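6. Checking and Replacing the Fingertip Pads

Your Zirnus hand-held gripper will put up with a good deal of daily use, but the ribbed pads on the inside of each fingertip do the hard work, and they deserve a look every Saturday or so. Set aside a quiet moment and a clean cloth before you begin.

1. Open the jaws all the way and let go of the trigger gently.

2. Wipe both pads with a barely damp cloth, working along the ribs, and let them air dry. Please don't use solvent, which makes the rubber gummy.

3. Run your thumb over the ribs. If they feel flat or slick, order pad kit 1162 from Enanton and change both pads together, even when one still looks nearly new.

4. Slide each old pad up and off, then press the new one on until it sits flush with the tip.

5. Check the pivot screws on the linkages. Snug them with the 2 mm key, and stop as soon as you feel them seat.

CAUTION: Overtightened pivots make the jaws stiff and slow. If yours already drag, back each screw off a little and try again.

6. Finish with a tray test. Put a few small, awkward things in a shallow tray (bracelets and hair clips are very good for this!) and pick up each one in turn. If anything slips, go back to step 4 and seat the pads again.

Note: Repeat the test after changing pads on a second gripper, too. 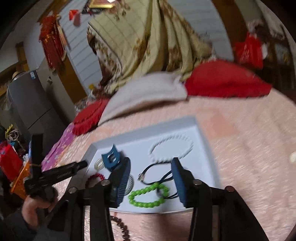

Fig. 6. Jaws open over the tray, ready for the tray test.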